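Eine Greifpolitik mit der Handgelenkkamera nachtrainieren: Anleitung für den Küchentisch

Schön, dass ihr wieder vorbeischaut! Im letzten Teil haben wir den Arm eingerichtet und die ersten Demonstrationen aufgenommen, und danach kamen so viele Nachfragen zum Nachtrainieren, dass ich dem Thema lieber eine eigene Seite gebe. Es geht um Geschirr: Schüsseln, Teller und Becher, die der Arm greifen und umsetzen soll, und zwar allein mit dem Bild der Kamera am Handgelenk. Eine zweite, fest montierte Kamera brauchen wir diesmal nicht (wer eine hat, darf sie gern stehen lassen und einfach nicht einbinden).

Die Methode nennen wir bei uns Ccori, nach dem Skript, mit dem Yolanda Correa im April angefangen hat. Im Kern ist das Nachahmungslernen mit einem kleinen Zusatz: Das Netz sagt neben der nächsten Bewegung auch voraus, wie unsicher es sich gerade ist, und an den unsicheren Stellen nehmen wir gezielt neue Demonstrationen auf.

Was ihr braucht

Einen Arm mit Parallelgreifer und Handgelenkkamera
Eine Grafikkarte, auf der das Grundmodell aus Teil eins schon gelaufen ist
30 Demonstrationen pro Aufgabe
Einen freien Nachmittag und etwas Geduld

Schritt 1: Aufnahmen sichten

Schaut euch jede Demonstration einmal ganz an, auch wenn es langweilig wird. Ich mache mir dabei einen Tee und notiere, wo ich beim Führen gezögert habe. Solche Pausen lernt das Netz nämlich erstaunlich gründlich mit, und dann steht der Arm später versonnen über dem Teller. Pausen am Anfang und am Ende schneidet ihr weg, die in der Mitte dürft ihr kürzen.

Schritt 2: Grundtraining

Startet mit 2000 Schritten und der kleinen Lernrate aus der Vorlage. Die Vorhersage umfasst jeweils 4 Aktionen im Voraus. Mit längeren Abschnitten wurden die Bewegungen bei uns zwar weicher, aber der Greifer reagierte zu träge, wenn eine Schüssel beim Anfassen wegrutschte.

Schritt 3: Unsichere Stellen finden

Lasst den Arm nun langsam und mit der Hand am Notaus laufen. Das Skript schreibt zu jedem Kamerabild einen Unsicherheitswert mit. Sortiert danach die Liste und öffnet die obersten Bilder. Meistens erkennt man schnell ein Muster: glänzende Glasuren, durchscheinende Schälchen, Gegenstände, die der Finger selbst zur Hälfte verdeckt.

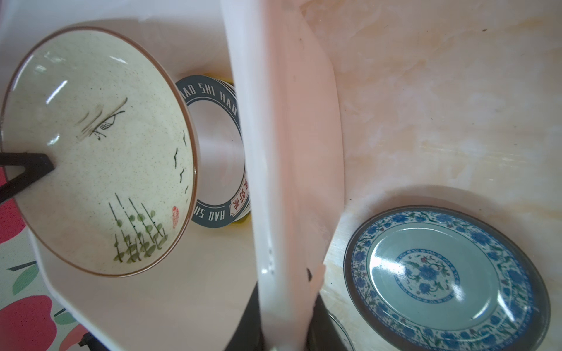
Für jedes dieser Muster nehmt ihr sieben zusätzliche Demonstrationen auf. Verändert dabei wirklich nur eine Sache, also zum Beispiel den Winkel, aus dem der Arm herankommt, und lasst Licht und Anordnung, wie sie sind. Nidia Grajales hat anfangs alles auf einmal variiert, und wir konnten hinterher beim besten Willen nicht sagen, was geholfen hatte.

Schritt 4: Nachtrainieren

Mischt alte und neue Aufnahmen zu gleichen Teilen und trainiert vom letzten Stand aus weiter. Nehmt ihr nur die neuen, vergisst das Netz die einfachen Griffe, und das ist nach so viel Arbeit wirklich ärgerlich! Danach wiederholt ihr Schritt 3 mit Geschirr, das in keiner Aufnahme vorkam.

Falls der Unsicherheitswert gar nicht sinken will, prüft zuerst die Kamerahalterung. Schon eine leicht gelockerte Schraube verschiebt den Bildausschnitt so weit, dass alte und neue Aufnahmen nicht mehr zusammenpassen. Die Konfigurationsdateien liegen wie immer im Ordner zu Teil eins, und Fragen beantworte ich gern in den Kommentaren.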